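4.2 Keeping the hand-held grippers in shape

We had two hand-held grippers to look after, one for each hand, and I'll admit we spent a lot more time babysitting them than we planned when we wrote the Prirus proposal. Each one has a black body, a jaw, a plate on top that the tracking relies on, and a cable that runs back to the logging computer. Simple enough on paper! In practice, almost every bad recording we threw out came down to one of those parts being a little bit off, so this section is about how we set the station up and what we ended up fixing.

The plates came first. If a plate gets bumped and shifts on its mount, the recorded hand path shifts with it, and you won't notice until you play the data back (we lost 51 recordings this way in November, all from one loose screw). After that we checked both plates at the start of every session. The operator holds each gripper still against a printed jig from Skastex for 14 seconds, and the software compares the pose with the stored one. If they disagree, we tighten the plate, run the check again and only then start recording.

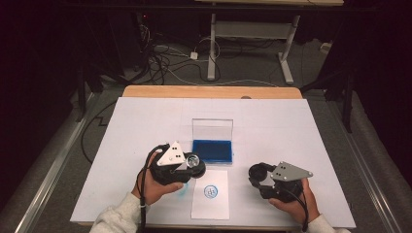

Cables were the next headache. Our first layout pulled on the operator's wrists, and people started holding their arms in odd ways to get some slack, which you really don't want in training data. We moved the strain relief farther down the cable and left a loose loop near the hand. It looks messy, but the operators liked it much better and the connectors stopped working themselves free.

Then there's ink. The stamping task is hard on the equipment, as anything that touches the pad sooner or later touches something else. We wiped the fingers with alcohol after each block and swapped the finger pads every 400 recordings, whether they looked worn or not. Figure 6 plots grip slip against pad age for both hands, and the right hand wears faster in every batch we measured. I still don't have a great explanation for that. The Bevlow pads lasted longer than the Pärn ones but left more residue on smooth objects, so we stayed with Pärn.

With these habits in place we kept 3,533 recordings for the final set. The full checklist and the jig drawings are in Appendix B.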